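Triltora 671 Roller Blind
Fitting and User Guide, revised 21 Jan 2020

Section 3: Measuring up and hanging the blind

Welcome to the part most people turn to first. We do understand, but please have a quick look at Section 2 if you haven't yet, as it tells you which of the two bracket sets you have been sent, and the steps below will make a good deal more sense once you know. There is no hurry with any of this. A first blind takes most people an unhurried hour, and a second one rather less.

Before you start

Clear a table near the window and lay a cloth over it, so that the fabric has somewhere clean to rest. You will want a pencil, a tape measure, a small spirit level, a screwdriver and a few rubber bands to hold the roll closed while you work. Keep them all on the same table if you can — it saves a lot of hunting about from the top of a stepladder.
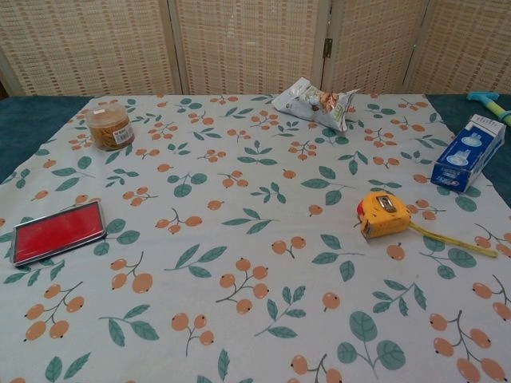 One customer in Orkach wrote to us after the last edition: "I measured the window at the top only, ordered the blind, and found the recess was narrower at the sill. Could you please put the bit about measuring three times in bigger letters?" We can't manage bigger letters, I'm afraid, but we have moved it up to step 1.

Measuring inside the recess

1. Measure the width of the recess at the top, in the middle and at the bottom. Write down all three, and use the smallest. Old houses are seldom square, and new ones can surprise you too.

2. Measure the drop from the top of the recess to the sill, at the left and at the right, and use the shorter of the two.

3. Check that the recess is at least 60 mm deep, so that the brackets sit fully inside it.

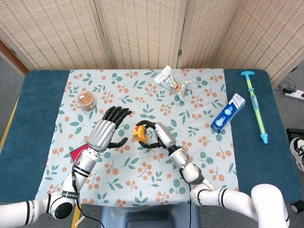 4. Compare your width with the one printed on the box label. The blind should be 25 mm narrower than the recess, to leave room for the brackets and the chain wheel. If it is wider than that, please don't trim the tube yourself; ring the Nendholm helpline and we will talk it through with you.

Note: The widest blind in this range is 3000 mm. Anything over 2 metres needs the middle support from bag C, and it is well worth having a second pair of hands for the lifting.

Fixing the brackets

5. Hold the first bracket in its corner and mark the holes in pencil. Do the same on the other side, then rest the level on a straight length of wood between the two and adjust your marks if need be.

6. Drill, push in the plugs, and screw both brackets home. Mac Giolla plugs are supplied for brick and block. Plasterboard needs a different sort, which any hardware shop will sell you.

Caution: Check for pipes and cables before drilling above a window.

7. Slide the chain end of the blind into its bracket first. Press in the spring pin at the other end, lift it into line and let it go gently. You should hear a click.

Caution: Fit the chain safety clip to the wall before anyone uses the blind, and keep cots and chairs well away from the chain.

8. Take off the rubber bands, lower the blind fully and leave it down overnight — the fabric hangs much better for it. If it creeps to one side as you roll it up again, turn to Section 5.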